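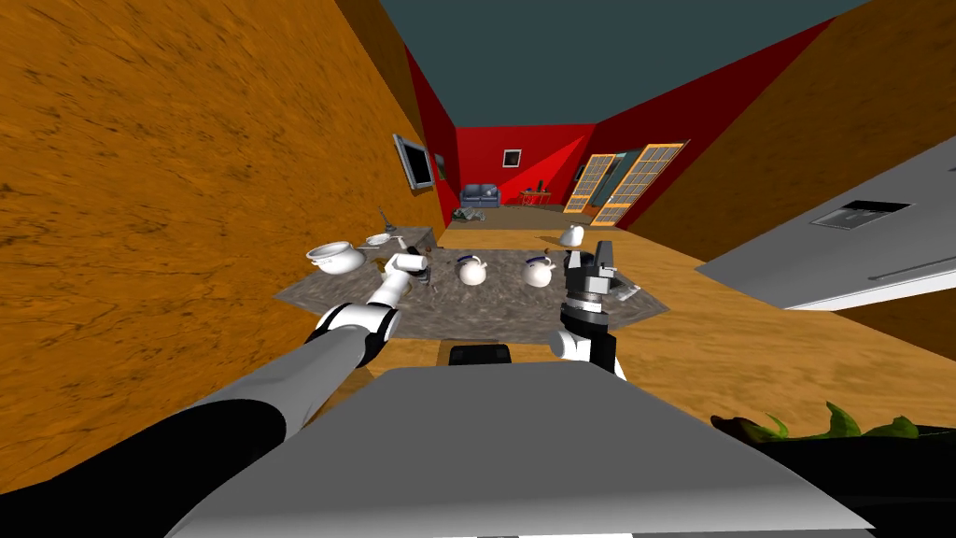
Gripper and Controller Trials in Simulation

2021-07-06

We spent the past few months deciding which gripper to buy for the tabletop bench, and most of that work was done in simulation before any hardware was ordered. This page collects what we have put up so far. The two-arm setup is the one used for every run in the teapot series, with the controller swapped between runs and everything else left alone.

Grippers compared: Bondex two-finger, Zarnau two-finger with the longer fingertips, and Dawber adaptive. Controllers: the stock Risden controller and our own joint-space one.

Room and table

The teapot series uses a furnished room instead of a bare floor. There are two white teapots with blue bands side by side on a low gray table, and a white pot with a side handle to the left of them. The left arm is assigned to the pot and the right arm to the teapots. The gap between the teapots was the hard part of the layout. Fingers that open wide on approach tend to knock the neighbor.

Arm positions

The left gripper tip is next to the pot and the right gripper is above the table, behind the second teapot. We ask for the right arm to come in from behind because the approach from the front blocked the robot's own view of the lid. Both controllers can reach this pose. The Risden controller takes a longer path to get there and swings the elbow out more than we would like.

Background

The sofa, the doors, the television and the other teapot back on the floor are all part of the room model. We kept them in for the camera comparison. A detector that works against a plain gray background can do much worse with red walls and a second table's worth of clutter in view, and we wanted to know that early.

Results so far

We ran 3619 attempts in total, of which 580 used the Dawber gripper. The Dawber runs are fewer because its finger model was slow to simulate and we stopped when the numbers settled. Bondex and Zarnau were close on the pot. On the teapots Zarnau was better, mainly on lifts by the handle. Dawber held on well once closed but needed more room to open.

Of the Zarnau attempts, 1718 were run with our controller, and 97 of those had to be thrown out after a bad contact setting sent the table through the floor. The setting has been fixed and the runs were not repeated.

Camera notes

The head camera looks down over the front of the body, so the flat gray top takes up part of the view. Tilting it up gave us more of the room and less of the table. We left it low. A wrist camera is planned for the right arm only.

Next

Hardware tests with the Zarnau fingers start in September on the same table height. More pictures will be added to this page then.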